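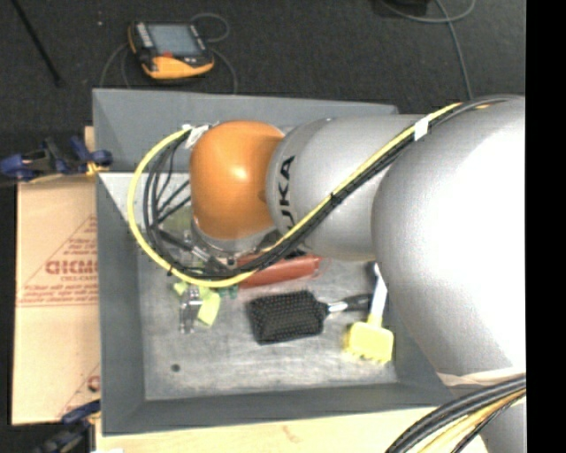

I spent most of this month on cables. The arm moves, the gripper closes, the program I wrote in February still mostly runs, and none of that matters if a hose or a wire catches on something at the end of a long rotation and rips itself out of a connector. So this post is cables, plus some notes on the work platform and on teaching points, plus a list of what I still need to do.

If you're new, the short version is that I'm building a bench cell around a secondhand KUKA arm in the shared workshop at Urndale. I pay for the floor space by the month. The arm came out of a closed packaging line and had been sitting on a pallet under a tarp. It's more robot than I need. I wanted a small one, but the small ones hold their price and this didn't. The project is called Trekavik, which was the name on the pallet label and has stuck.

## Cables

There are two sets of wiring on the arm. The first came with it and runs inside or close along the castings. I have left that alone. The second set is mine, and it covers everything the gripper needs: power, signal, and the wires for the sensors I keep adding and removing.

My first version was tidy. I ran everything tight along the links and tied it down every few inches. It looked good standing still. Then I turned the wrist through most of its range at slow speed and watched the bundle go as tight as a guitar string. I stopped it before anything broke, but one crimp had pulled halfway out and I had to redo it.

The second version is uglier and works better. The yellow cable now goes around the wrist in one wide loop with nothing holding it in the middle. When the wrist turns one way the loop opens up, and when it turns the other way the loop closes. The thin black wires near the wrist hang in their own slack. I don't like the look of them and they're next on the list, but they have not snagged so far.

A few things I learned doing this:

- Tie down at the links and leave the joints free. I had it the other way around in two places.
- Don't pull a cable tie hard over a sleeve. It should hold the sleeve still without crushing it.
- Test the corners of the travel by hand-jogging each axis alone, then two together. Axis five and axis six together were what got me.
- Label both ends. I did this the first time and it saved me an evening when I had to take everything apart.

I also ran the whole motion program at low override 30 times in a row while standing next to the stop button with a cup of coffee. It was dull. On one of the early passes a loop brushed against the edge of the platform on the way down, so I raised the approach point and started the count over.

Lorcan Keane, who has the bay next to mine and did industrial wiring for a living, looked it over and told me the loop was fine for a hobby cell and would get me yelled at in a factory. He suggested a swivel bracket with a spring return that pulls the slack back toward the upper arm. New ones cost 400 dollars, so I'm going to make one.

## The platform

The platform was going to be temporary. It's gray, with a flat top and sloping edges, and I chose it because I already had it. It's held with clamps, because I keep changing my mind about where it should sit. Every time I move it I have to reteach the base frame, and I've gotten quick at that.

The sloping edges have turned out to be useful in one way and annoying in another. Useful, because when the gripper fumbles something near the rim it tends to slide off and stop being in the way of the next move. Annoying, because there's no square edge to measure from. I measure from the hole in the top. I put a pointed pin in the gripper, jog it down until the tip is centered over the hole, and call that the origin. Then I touch off two more marks for the direction of X and the plane. It takes me 7 minutes if I don't rush.

Clamps aren't a long-term answer. They hold well enough against the loads I'm putting on the platform, which are small, but any bump from a person can shift it without leaving a sign. I've started checking the origin at the beginning of every session. Twice it had moved by enough to matter. I don't know who or what did it, and it could easily have been me leaning on it.

The plan is to drill the bench and bolt the platform through, with two dowel pins so I can take it off and put it back in the same spot. I haven't done it because I'd like to be sure about the location first. I've been saying that since spring.

## What the arm is picking up

I'm using odds and ends. I thought about printing a set of neat cubes and decided they would teach me how to pick up cubes. What I want in the end is a cell that can sort the junk that collects in the workshop's shared drawers, so I test with that sort of thing.

The brush is the hardest. The head is wide, the bristles give way under the fingers, and all the weight seems to be somewhere other than where I grab it. If I grip the head it tips. If I grip the handle it swings. What works best so far is closing across the handle right where it meets the head, with the fingers lower than feels safe. Even then it rotates a little on the way up, so I can't trust the angle when I set it back down.

Clear plastic is a different kind of problem. Picking it up is easy if you tell the arm where it is. Finding it is the trouble. My cheap depth sensor looks straight through it and reports the platform underneath. I've taken the sensor off for now and gone back to taught positions until I have a better idea.

Round parts roll. I knew that, and I still lost an hour to it. If one finger touches first, the part heads off across the platform and the gripper closes on nothing. Slowing down the last bit of the close helped more than centering did.

## Teaching points

I write the programs at home on a laptop and then teach the actual positions at the bench with the pendant. The pendant is heavier than it looks and there's nowhere good to put it. I keep setting it on the floor, which is carpeted back there, and then stepping over the cable. I want a hook for it on the bench leg.

My naming has improved. In February my points were called P1 through whatever, and by the time I came back to them I couldn't tell which one was above the part and which one was at the part. I found out the hard way, at low speed, with a bent finger pad. Now every pick has three points with the object in the name, and they end in ABOVE, AT and CLEAR. It's boring to type. I haven't bent anything since.

I also changed the order of things in the pick routine. It used to be:

1. Move above.
2. Move down.
3. Close.
4. Move up.

It's now:

1. Move above with the fingers already opened to a set width.
2. Move down in a straight line, slowly for the last stretch.
3. Close, wait, check the gripper's closed signal.
4. Move up a short way and check again.
5. Carry on, or put it down and stop with a message.

Step four catches the brush when it slips. Before that the arm would happily carry nothing across the bench and release it with great care.

## Money and hours

People ask, so: I've put 4000 dollars into Trekavik, counting the arm, the controller, moving it, and the electrician. I'm not counting rent on the bay, which I'd be paying anyway for the lathe. The gripper was a trade with a man from Wallin who wanted my old compressor. The hours I haven't tracked and don't plan to.

The most useful thing I've bought all year is a bag of assorted cable ties and a pair of flush cutters. Regular cutters leave a sharp end on the tie and I have the scratches on my forearm from reaching past them.

## Next

- Make the spring return for the cable bundle. I have a drawing and some flat bar.
- Sleeve the thin black wires together for the last stretch to the gripper.
- Hook for the pendant.
- Decide where the platform goes and bolt it down.
- Softer finger pads. I ordered a sheet of rubber from Milari and it came in the wrong thickness, so that's going back.
- Write up the wiring between the controller and the gripper, with a diagram. Two of you have emailed for this. It's half drawn.

The bracket comes first. If it works I'll post the dimensions.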